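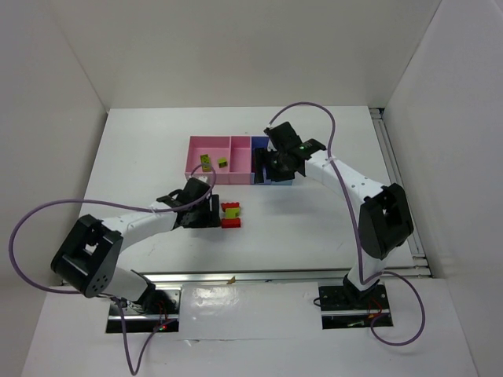 # Hunda tray-sorting set

Notes and results for a plain tidying task: small coloured pieces start on a white table and should end up in the right compartment of an organiser tray. Colour-coded trays are sold on the promise that things more or less put themselves away. I doubted that before starting and I still doubt it, so read the numbers with that in mind.

## What's in the folder

- `rounds.csv` – one row per tidying round, 100 rows
- `pieces.csv` – the 24 pieces in the full kit, with colour, longest side and a short name
- `layouts/` – five starting layouts as plain text
- `notes.md` – remarks typed up in May, mostly complaints

## The task

A round uses a handful of pieces from the kit, never all of them. They begin near the middle of the table, either spread out or stacked. The tray stays put for the whole round. A round ends when every piece is in a compartment, or after 5 minutes.

Half the rounds (50) use a matching rule: pink things go in pink, blue things in blue, and so on. The other half use a rule by size, where compartment colour means nothing. The second rule is there as a check. If colour matching is as helpful as the Floltex leaflet says, the size rounds ought to look clearly worse.

## Columns in `rounds.csv`

| Column | Meaning |
|---|---|
| `round` | running number |
| `rule` | `colour` or `size` |
| `layout` | which starting layout, 1 to 5 |
| `stacked` | `y` if any piece starts on top of another |
| `seconds` | time to the last piece placed |
| `wrong` | pieces in the wrong compartment at the end |
| `dropped` | pieces that left the table |

`seconds` is blank for rounds that ran out of time. Please don't fill those in with 300 and take an average. An earlier copy did exactly that and made the size rule look dreadful.

## What I'd believe, and what I wouldn't

Colour rounds do have fewer wrong placements. I'm fairly happy with that. The time saving is another matter: it shrinks to very little once stacked starts are taken out, and I never balanced those properly between the two rules.

"Tidy" is also a generous word for what gets measured. A piece lying crooked on top of two others counts as placed. A drawer at home in that state would be called a mess.

I wouldn't use the set to choose between brands of tray. The Nomura and Kodwood ones were tried for a few rounds each and those rows were removed, as the compartments differed too much in depth to compare.

## Known problems

- Layouts 2 and 4 are nearly the same. Keep one.
- Orange has no compartment of its own. Under the colour rule it goes in with red, which was decided late – rounds before 24 may disagree.
- Two short names in `pieces.csv` are spelt differently in `notes.md`.
- The size limit between "small" and "medium" was set by eye.

## Reuse

Take what you like, and keep this file with it.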